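From: Ans Vermeulen
To: Tam student robotics club list
Date: February 26, 2021
Subject: Re: Folding task, jeans or no jeans?

> Are we keeping jeans in the Plerham round? The Cellitz team
> has only towels and T-shirts. I am afraid we lose too many
> points on denim. Also, who has the new fold order?

Hello all,

I would like to keep the jeans. The rules give 9 points for any garment with a waistband, and I think our two hand-held grippers are good enough for it now. The denim work is done on a bed with a flowered sheet, and I prefer this to our flat gray board.
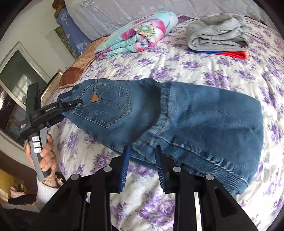
My worry is more the labels. We have 1,429 clips in the shared folder and only 665 of them are marked with a start and an end of the fold. Please take a part before the next meeting. The sheet with the names is in the Furard folder, second tab.

For the fold order, I wrote it again, with the corrections from last time. An elastic waistband is difficult because it can open like a tube, so please do not skip the first step.

1. Take the waistband and lay the garment flat, legs to one side.

2. Put one leg over the other and make the hems even.

3. If the waist is twisted, lift it with the blue pads on the inside of the fingers and start again from step 1. 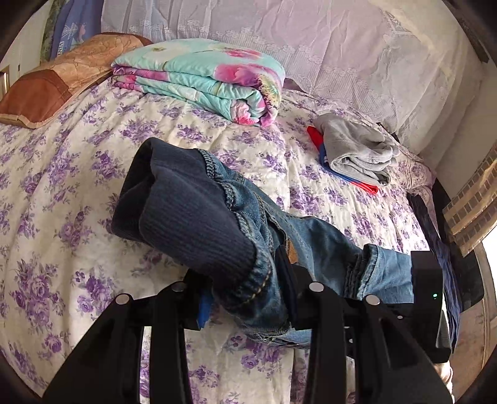 4. Fold the legs back toward the waist, then open both grippers and move away slowly.

If somebody disagrees with step 3, please write it to the list and not only to me. Registration closes in May.

Kind regards,
Ans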